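Why Do We Wear Gloves?

Your hands do a lot of work. They button coats, turn pages, hold pencils and scratch itches. They also have thin skin, many small bones and a great many nerve endings packed into the fingertips. That makes them good at feeling things and easy to hurt. Gloves are one of the oldest ways people have found to look after them.

How does a glove keep you warm?

A glove does not make heat. Your body does that. Warm blood travels down your arms and into your fingers, and the heat leaks out through your skin into the air. A glove slows down the leak.

The secret is air. Wool, fleece and fluffy fabric are full of tiny gaps, and each gap holds a little bit of air that cannot move around much. Still air is bad at carrying heat away, so your hand stays warm longer. We call this insulation. A puffy jacket and the fur of a cat work the same way.

Your fingers get cold before your belly does. They are thin and far from the middle of your body. When you are chilly, your body also sends less blood to your hands and saves the heat for your heart and other organs.

Gloves or mittens?

A glove has a separate place for each finger. A mitten has one place for the thumb and one big space for the rest. Mittens are usually warmer, as the fingers share their heat and there is less outside surface for it to escape from. Gloves are better if you need to pick up a coin or tie a shoe. Some people wear thin gloves inside mittens and get a bit of both.

Gloves can be fluffy or smooth, and some have extra parts fixed to them.
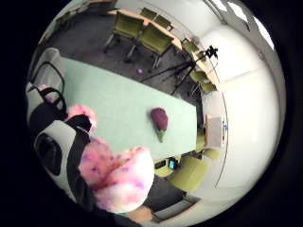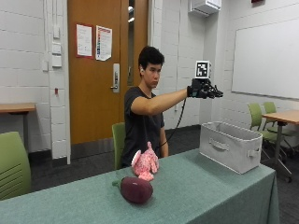 Two kinds of glove: a fuzzy pink-and-white one (first picture) and a black sensor glove (second picture).

Gloves for work

Different jobs need different gloves. A baker uses thick oven mitts to take out a tray. Many ovens are set to 350 degrees Fahrenheit, and water boils at 212, so a bare hand would burn right away. Oven mitts must be dry. Water carries heat much faster than air does, and a wet mitt can let a burn through.

Gardeners wear tough gloves against thorns. Doctors and dentists wear thin, stretchy ones that keep germs from passing between people. They put on a new pair for each patient and throw the old pair away. Hockey goalies have a big catching glove for one hand and a flat blocker for the other.

Where did gloves come from?

People have worn gloves for thousands of years. A linen pair was found in the tomb of an Egyptian king who lived more than 3,300 years ago. Later, knights in Europe wore metal gloves called gauntlets – heavy, with small plates that slid over each other so the fingers could bend.

Try it yourself

You need two ice cubes the same size, one dry wool mitten and two small plastic bags.

Seal each ice cube in its own bag. Put one bag inside the mitten and fold the end over. Leave the other bag on a plate next to it. Wait 42 minutes, then look at both.

Which cube is bigger? Many children guess that the mitten will melt the ice. Remember that a mitten does not make heat – it slows heat down, and it can do that in both directions.

Words to know

Insulation: material that slows down the movement of heat.
Gauntlet: a glove that covers the hand and part of the arm, often made of metal or leather.
Nerve ending: a tiny part of the body that senses touch, heat, cold or pain.

Page last updated May 20, 2025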